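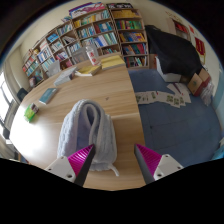
Petek's ribbed fingers get a second look, and I think I've changed my mind

Last updated: September 1, 2023

Search this site Enter keywords Go

Back in July I wrote that I didn't see the point of swapping the fingers on a hand-held gripper when the stock flat ones do fine on boxes and bottles. Well! Petek has now put out its softer ribbed pair, the Sallholm reading room let us use its big table, and I've spent a good while squeezing things with both sets. I owe those ribbed fingers a bit of an apology.

Quick background for anyone who skipped the July piece. Petek sells the handle and the fingers separately, and the new pair bolts onto the same handle as the old one (four minutes with a small screwdriver, most of it spent chasing a screw across the table). The Brernness lab is comparing them for its cloth-handling project, and it kindly let me tag along and have a go myself. The plan was 64 grabs per finger set, same handle, same person squeezing, then swap and do it all over again.

My own interest was always fabric, because fabric is where the flat fingers let me down. They're fine if you can get hold of a fold, but on anything lying flush they skate over the top and you end up chasing it toward the far side of the table. The ribbed ones taper to a point, and that helps a lot more than I expected. The quilted mat we used is a nice mean test for this, with big rounded bumps at one side and smaller rows like little bricks at the other, and I kept going back to the thin rim along its lower edge as the place to start. With the flat pair I'd mostly given up on that edge. With the ribbed pair I got my hold there again and again, and I'll admit I was grinning.

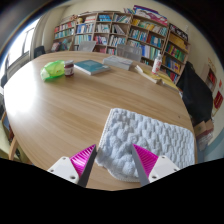
Camera placement turned out to be the bigger argument of the visit. Brernness likes a very wide lens mounted right on the handle, and I've grumbled about that before, since straight lines go bendy and the corners are wasted on black. But I've come around on this one too. You get both fingertips and a whole table's worth of stuff behind them, right back to the bookshelves, so there's plenty for the tracking software to hang on to. Glare is still a pain, mind you. The left part of that tabletop goes pure white near the window, and I'd want to see how a second lens handles it before I spent my own money.

On the controller side there's less to tell. We ran everything through the Jurilex box, and it logged 2347 frames for the flat set and 3000 for the ribbed set before I stopped it. I found its menus fussy and its cable too short, but it didn't drop out on us once.

Brernness plans to post its full results after it has tried a third finger shape, a wider one that hasn't shipped yet. I've asked to come back for that, and I'm bringing my own dish towels.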